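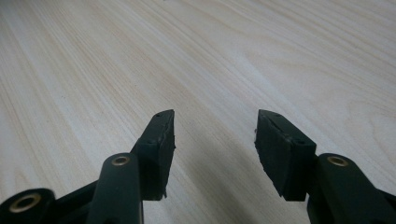 상판 나뭇결. 밝은 크림색이고 무광

드레르키에르(Drerkier) 원목 테이블 2개월 사용 후기

배송 얘기부터. 주문하고 25일 걸림. 중간에 연락 한 번 왔는데 늦어진다는 말뿐이고 언제 온다는 말은 없었음. 10월 안에 받은 걸로 만족하기로.

조립은 다리만 달면 됨. 설명서에 그림이 너무 작아서 앞뒤를 한 번 잘못 끼웠다가 다시 풀었음. 육각렌치 동봉. 전동드릴 쓰지 말라고 써 있던데 그냥 손으로 해도 금방이에요. 다만 상판이 무거워서 뒤집을 땐 꼭 둘이서. 혼자 하다가 허리 나갈뻔.

제일 맘에 드는 건 결. 가늘고 촘촘한 줄이 길게 쭉 가다가 한쪽에서 물결처럼 휘는데 이게 은근 계속 보게 됨. 색은 크림색이랑 베이지 사이. 상품 페이지 사진은 훨씬 노랗게 나와 있어서 걱정했는데 받아보니 이쪽이 나음. 노란 원목 싫어하는 분들 참고하세요. 결이 진한 거 좋아하시면 좀 심심할 수도 있음.

마감은 무광. 창가에 뒀는데 낮에 번들거리는 거 없어서 눈이 편해요. 손으로 쓸어보면 매끈하고 걸리는 데 없음. 모서리도 사포질 잘 돼 있고.

단점. 물자국. 컵 그냥 올려두면 동그랗게 남아요. 바로 닦으면 괜찮은데 저녁에 두고 아침에 닦았더니 일주일은 간듯. 컵받침 필수. 뜨거운 냄비는 겁나서 아직 안 올려봄. 김치국물도 한 번 흘렸는데 바로 닦아서 살았음.

관리는 오일. 같이 산 렐티츠(Reltitz) 오일 쓰는데 냄새가 하루 정도 남고 그 뒤론 없음. 얇게 바르고 마른 천으로 닦아내기. 처음에 욕심내서 두껍게 발랐다가 끈적거려서 고생했읍니다. 얇게 3번이 훨씬 나아요. 색은 거의 안 변했고 결만 살짝 또렷해진 느낌.

흔들림은 거의 없음. 노트북 타자 칠 때 괜찮고, 팔 괴고 있어도 괜찮고. 다리 밑에 펠트 안 붙어 있으니까 따로 사세요. 이건 좀 넣어주지. 마루에 벌써 줄 하나 갔음.

딴 제품이랑 비교하자면 드리드포트(Dridport) 것도 매장에서 봤는데 그쪽은 코팅이 두꺼워서 만지면 나무 느낌이 별로 안 남. 대신 물에는 그쪽이 강하다고 직원이 그랬어요. 애 있는 집이면 그쪽이 맞을 수도. 친구 깐야랏(Kanyarat Chaimongkol)은 우리집 와서 만져보고도 결국 그쪽으로 샀음 ㅋㅋ 취향이니까.

가격은 할인 때 사서 만족. 정가였으면 고민했을듯. 고객센터는 채팅만 되고 답이 느려요. 나사 하나 모자라서 문의했더니 답 오는데 이틀, 나사는 그 다음주에 따로 옴.

재구매 의사 있음. 같은 라인 벤치도 보는중인데 색이 똑같이 오는지 모르겠네요. 사보신 분 있으면 댓글좀.

별점 4/5. 하나는 배송이랑 펠트 때문에 뺌.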